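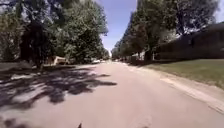 One reader in Drernolville wrote to us after the first edition: could we please say, before anything else, that the cuff goes on a bare arm? Gladly! It has moved up to step 2.

## 4. Taking your first reading with the Grollik home blood pressure monitor

You're nearly there, and this is the good bit. Set aside a quiet quarter of an hour.

1. Sit in a chair with a back, feet flat on the floor, legs uncrossed. Rest for 5 minutes without talking (yes, phone calls count!).
2. Roll your sleeve right up, or take the arm out of it, and slide the cuff on above the elbow. The tube should run down towards your palm.
3. Rest your arm on a table so that the cuff is level with your heart.
4. Press **Start** and keep still. The cuff will feel tight for a moment, then let go.
5. Write down both numbers and the pulse, wait a minute and repeat until you have 3 readings.

**Note:** The large cuff starts at 44 cm. Measure round the middle of your upper arm before ordering one from the Prorham parts desk.

**Note:** The memory holds nearly 3,000 readings, so there's plenty of room to try things out. Hold **M** to send them to the Dogbe app.

**Caution:** Don't change or stop any medicine on the strength of your own readings. Take your list to your doctor or pharmacist.

**Caution:** If the cuff hurts or won't let go, press **Start** again and pull the cuff open.

Once your readings are saved, go on to section 5 to set a daily reminder.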